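Draltness Door and Passage Module
Household Skills Series for Simulated Mobile Manipulation
Open Day Demonstration Notes

The Draltness Door and Passage Module is supplied by Grusirell to teaching laboratories, training centers and product teams who need to rehearse household tasks in simulation before work begins on hardware. It was presented to visitors at the Grusirell open day on May 5, 2022, and the material on this page is taken from that session. The module may be ordered alone or as part of the full Household Skills Series.

The demonstration was led by Naima Bensaid, Head of Simulation Products, with Samah Belhaj at the operator station. Visitors followed the views from the gripper and from the robot's body on the main screen and were invited to ask for a change of viewpoint at any time.

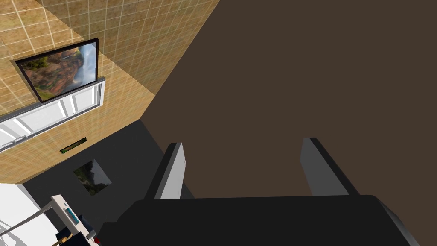 Issue 30

Rooms in the module are furnished. Tiled walls, framed pictures and panelled surfaces are included in the standard library, and customers may replace any of them with their own models. Ms. Bensaid advised new users to keep the furnishings switched on from the first lesson. A policy prepared in bare rooms, she noted, will generally need to be prepared again.

Doors

The library supplied with the module holds 300 door models. Each has its own panel layout, handle type, hinge side and closing force, and each of these settings can be edited from the scene file. Surface finish is handled separately, so that a customer may test one door under several finishes without altering how it moves. 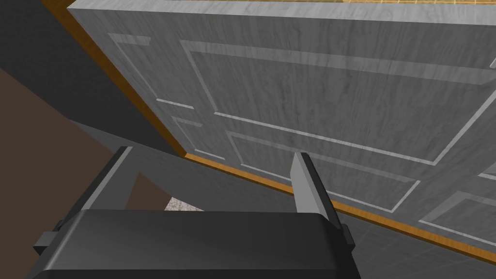
Gripper view, fingers open, beside a panelled door with wood edging.

Several visitors asked about contact between the fingers and the door face. Mr. Taha Amrani of the engineering group explained that contact is computed for the whole finger, including the outer side, and that the log records each touch with its time and force. Logs are written as plain text and can be opened in any spreadsheet program.

Two-Arm Operation

The module supports robots with one or two arms. In two-arm operation, either arm may be assigned to the handle, and the other may be held clear or given a task of its own.

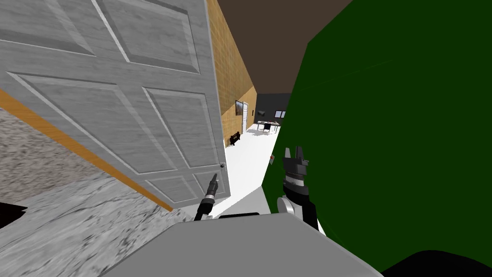
Assignments are made in the task file and take effect at the next reset. They cannot be changed during a run in the present release. Customers who require this function should write to the product office, where a list of requests is kept for the December release. Dr. Emiko Kobori, who attended on behalf of the Sqalli training center, asked that arm assignment also be made available from the operator station, and the request has been entered.

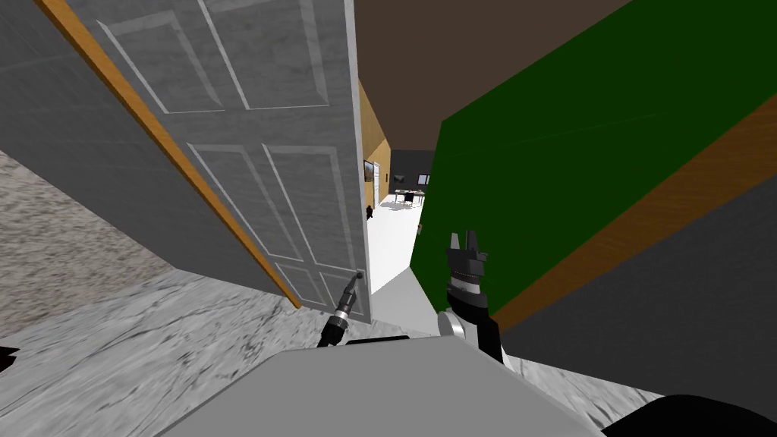

Approach to the handle is the part of the task on which most training time is spent. The module therefore allows a run to begin at any saved point, so that an instructor can return a class to the same position as often as needed. The left gripper can be placed close to the handle, as it is here, with the right one raised beside the gap and the far room in view beyond the door. Starting points of this kind are saved by name and may be shared between stations.

Supply and Support

The module is delivered with the door library, an operator guide, a set of prepared task files and 60 days of support by telephone and e-mail. It runs under the Zetier scene manager, which must be installed first. Existing Zetier customers do not need a new license key.

Group visits to the demonstration room can be arranged on request. Please address inquiries to Ona Koppel, Customer Programs, Grusirell, and state the number of visitors and the robot model in use at your site.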